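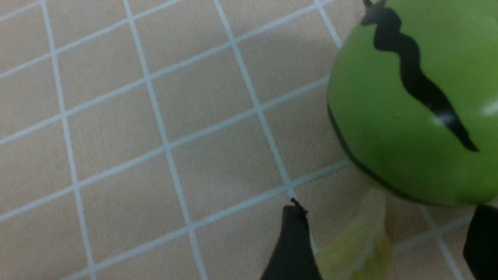
House rules for wrist camera logging

I spent most of November cleaning up our logging rules at Rollano. The old sheet had 17 rules and people followed maybe half of them, me included. The new one fits on a single page.

The first rule is about naming. An object gets one name on the day it comes in, and that name goes on every run. The green ball with the wavy black stripe is "ball, green, striped" and stays that way. Last spring we had it under four names, and Nele Kettler lost an afternoon merging them.

The second is speed. Within 100 mm of the table the arm drops to 20 percent, no exceptions for demos. I argued for a higher number and lost. I still think it is slow for soft items, but I can live with it.

Third, failed grasps stay in the log. Mark them as failed and move on. We threw out more than 200 of them on the Endon job and then had no way to say how often the grip slipped.

Yu-na Son wants a fourth rule on wiping the lens before each session – I agree, but we haven't settled who signs for it. She is also checking the wording against what we promised Gima. If you keep a sheet like this at your own shop, I'd like to see how you handle the naming part.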